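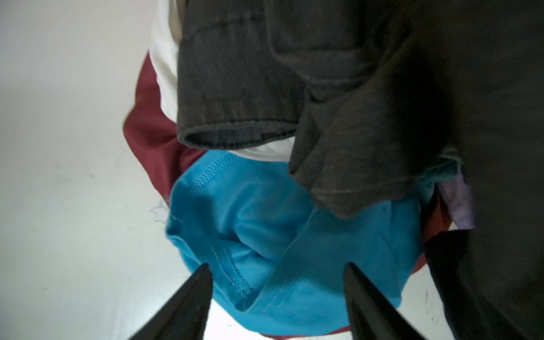

Checked by Nele Brandes, Hestesville laundry room, 28 Oct 2026
Countersigned by Bríd Noonan, under protest

Folding table and surroundings – monthly walk-through

1. Table surface smooth, no snags or splinters. PASS. I ran a sleeve over it, which is more than it usually gets.

2. Table clear of unattended clothing. FAIL. One heap, charcoal and bright blue, crumpled. The charcoal piece has a leg or a sleeve hanging open at the cuff; I did not feel it was my place to find out which. The zigzag stitching on the blue is holding up better than our sign-out system.

3. Pockets checked before loading. FAIL. Recovered from the drum of no. 3: 35 cents and a Perkon bus pass, now very clean.

4. Lint screens emptied. PASS on six dryers. The seventh has been out of order since March and has nothing to collect.

5. Walkway to the door clear. PASS, after I moved the Sundis detergent drum. Please stop using it as a stool.

6. Extinguisher in date, pin in place. PASS.

7. Lost-clothing notice posted. PASS – though it still says items are held 20 days, and Bríd says three weeks.

Action: owner of the heap to fold it or claim it. Recheck of items 2 and 3 next month.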